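Pre-Trip Checklist for the Sedthorpe Car Share, With Comments
Filled in by Bevan Cartwright before the May run to the coast

The share has one station wagon, six drivers and a form that Zulema Farías wrote after the business with the spare tire. Go down the list, mark each line OK, FIX or ASK, and put your comments under it. Comments are read. Mine get read aloud, I'm told.

OUTSIDE

1. Tire tread and sidewalls — OK
All four have plenty of tread. The left rear has a scuff that matches the curb outside Krum Kos's apartment building so well you could use it as a mold. No bulge, no cords showing. Krum has been informed and is thinking it over.

2. Tire pressure, cold — FIX
Right front was 3 psi under the number on the door jamb. Pumped it up. The gauge in the glove box and the gauge on the pump disagree, and I went with the glove box because it has never charged me for air.

3. Spare, jack, lug wrench — OK
All present. The wrench is back in its clip and no longer living under the passenger seat, where it used to greet your ankles at every stop sign.

4. Lights and turn signals — FIX
High beams, low beams, brake lights fine. The right rear signal blinks double time, so a bulb is on its way out or already gone. Ohemaa Dogbe has a box of them. Do not drive at night until she has been by.

5. Windshield and wipers — ASK
Small chip low on the passenger side, well out of the driver's view. Does our insurance cover a chip repair without a deductible? Somebody with the policy please look. The driver's wiper leaves one stripe, right at eye level, naturally. New blades are on the list.
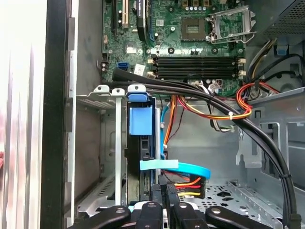
UNDER THE HOOD

6. Oil — OK
Between the marks. The dipstick handle is the yellow one. The other yellow one is the transmission, and we have had that talk.

7. Coolant — OK
At the line, engine cold. Please check it with the engine cold. I am asking as someone who owns a shirt with a story.

8. Battery and terminals — OK
Clamps tight, a bit of white crust on the positive side, brushed off. Started on the first try.

INSIDE

9. Seat belts — FIX
Five belts, four of which retract. The middle rear one comes back only if you feed it by hand, like a shy horse. No passenger in that seat until it's been looked at.

10. Horn — OK
Tested at 6 in the morning. Apologies to the street.

11. Brakes, pedal feel — OK
Firm, no pull, no grinding. Tymofii Hordiienko wrote "squeaks a little when sad" last month. I drove it around the block with the windows down and heard nothing. Tymofii, please write which wheel next time.

12. First aid kit, vest, triangle — FIX
Triangle and vest are there. The kit contains gloves, a blanket and a single bandage with a cartoon duck on it. Refill before the trip.

13. Papers — OK
Registration and insurance card in the envelope. So is a parking ticket, unpaid, which I have moved to Krum's mailbox.

MILEAGE AND SIGN-OFF

The coast and back is 172 miles. The tank is at half, so whoever takes it out first fills it.

Car may be driven in daylight, with four people at most, once item 12 is done. Items 4 and 9 stay open until Ohemaa or the shop initials them.

Checked by: B.C.
Second check: Zulema, pending. She says she'll do it after lunch and wants the floor mats vacuumed first.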